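## 3. Gathering the demonstrations

We had hoped at first to borrow most of our examples from earlier work and to add only a handful of our own, but it soon became clear that joinery asks for things that kitchen and tabletop collections seldom contain. Long boards are awkward to handle, their grain matters to the person working them, and a good deal of the skill lies in small approaches and hesitations that are over in a moment. We therefore set out to record the whole of the Fletow set ourselves, in ordinary home workshops, with the hand-held gripper described in Section 2 and its own camera looking out past the fingers.

Altogether we kept 541 demonstrations from 15 workshops. Gyula Sipos visited the workshops on the Utine side and Babak Talebi the rest, and each of them spent a first hour simply letting people play with the tool before anything was saved. We would warmly recommend this to anyone planning something similar. People who are handed an unfamiliar gripper tend to move it very stiffly, and a learner given nothing but stiff movements will copy them faithfully.

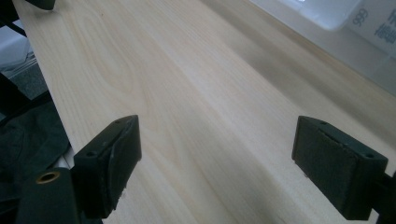 **Figure 1.** Wrist view from the Fletow set, with the two finger pads at a pale wooden board.

We asked people to leave their benches as they were. Earlier trials in our own laboratory had used a bare, well-lit table, and the policy trained on them became rather lost as soon as it met a cloth or a tub near the work. Keeping the everyday clutter made labelling slower, and we grumbled about it more than once, but we would make the same choice again.

Plain softwood brought a difficulty of its own. With the camera so close, a board can fill nearly all of the view, and there may be very little besides the grain and one edge to tell the learner where along its length the fingers are. We did not try to cure this by sticking markers to the wood. Each demonstration begins instead with a slow sweep from one end of the board, so that the learner has some history to lean on when the view itself offers little help.

Every recording was then watched through by two of us using the Wunel labelling tool, and we set aside 73 in which the tracking had slipped or the fingers were hidden for too long. These are not included in the total given above. Of the recordings we kept, 218 involve a single board, and it is these that we use for the first round of training in Section 4.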